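Section 2: Loading, Rolling and Stowing

Read this section before you put anything sharp in the tool roll. If you have already put something sharp in it, read faster.

The Indiven is a fabric tool roll with vertical pockets, open at the top and stitched shut at the bottom. There is nothing to assemble. It arrives rolled, it leaves the bench rolled, and in between it lies flat and tries to curl up again. Most of what follows is about that.

2.1 First unrolling

1. Clear a stretch of table longer than you think you need. A kitchen table will do. A pillow, a knee or the hood of a moving truck will not.
2. Undo the tie and remove the paper insert. The insert is there to hold the shape in shipping and has no further career.
3. Open the roll with the pockets facing up. If you see no pockets, you are looking at the back.
4. Press the fabric flat with your palms, working from the middle to the ends.
5. Weigh down both ends and leave it overnight. Two heavy books are fine. So is a vise, if you can lift it without saying anything you'll regret.

Note: A new roll will rear up at one end for the first few days. It relaxes with use. Ironing speeds this up for a minute or so and then melts the piping, and the warranty people can always tell.

2.2 Loading the pockets

1. Lay your tools out beside the roll in the order you reach for them. Be truthful. The tool you like best and the tool you use most are seldom neighbors.
2. Put the heaviest tools in the pockets nearest the end you will roll from. They become the core, and a roll with a solid core holds its shape.
3. Put long tools toward the middle and short ones at the outside.
4. Insert each tool with the handle up. Screwdrivers go in tip down, all the way, until the tip meets the bottom seam.
5. Leave one pocket empty. You will borrow something from a friend by February and it will need somewhere to live.

Caution: Chisels, awls and scribers need tip guards. The bottom seam is strong, but it is thread, and it has never won an argument with a chisel.

Caution: Do not load more than 11 pounds in total. The fabric will take more. The tie won't, and it gives up on stairs.

Note: The Wulel hex key set fits a single pocket if you leave the keys in their holder. Taken out of the holder, they will occupy every pocket you own and one of them will still be missing.

2.3 Rolling

1. Fold the top flap down over the handles. Skip this step and the first tilt of the roll will remind you what the flap is for.
2. Start from the heavy end. Make the first turn tight, with your thumbs behind and your fingers pulling toward you.
3. Keep the piped edges lined up as you go. The piping is your guide: if the turns of it sit on top of each other, the roll is straight. If they fan out like a bad hand of cards, back up two turns and start again from there.
4. Hold the finished roll with one hand and pass the tie around it twice.
5. Tie a bow or use the slider. A granny knot also works, once, and is then permanent.

2.4 Unrolling at the bench

People take good care when packing and then open the thing by holding one end and flinging it, as if laying a carpet for visiting royalty. The pockets are angled for carrying. They are not built for this.

1. Set the roll down before you undo the tie.
2. Hold the loose end against the table with one hand and push the rest away with the other, keeping it low.
3. Stop if it bunches. 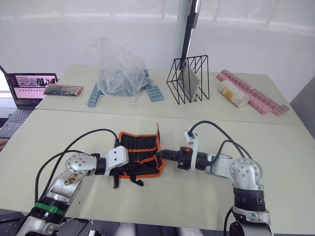

4. Smooth any folds toward the nearest end before you carry on. A pocket that is folded over will swallow a small tool and deny everything.
5. Turn back the top flap and check that each handle is showing.

Note: You don't have to open the whole roll for every job. Half open is fine if the rest lies still. If it keeps creeping back over your work, clip the edge to the table with the Hiebert spring clip (sold separately, as all useful things are).

2.5 Cleaning

1. Empty all the pockets. Then turn the roll upside down and shake it, and empty the pockets you missed.
2. Brush out sawdust and filings with a dry, stiff brush.
3. Wipe the fabric with a damp cloth and a drop of dish soap. Rinse the cloth and wipe again.
4. Hang the roll open until fully dry. Rolled damp, it will rust your tools and smell like a boathouse.

Caution: No washing machine, no dryer, no bleach. Solvents take the color out of the piping and put it on your hands.

2.6 Storage

Store the roll on its side, tied, on a dry shelf. Standing it on end pushes the tools into the seam and tests the guards you may or may not have fitted in 2.2. For storage longer than a season, wipe bare steel with light oil and check it when you remember. Replacement ties and tip guards are listed in Section 3.

Sarkix Workshop Goods | Indiven Tool Roll Owner's Guide | Rev. 13/04/2026 | Contact us | Back to top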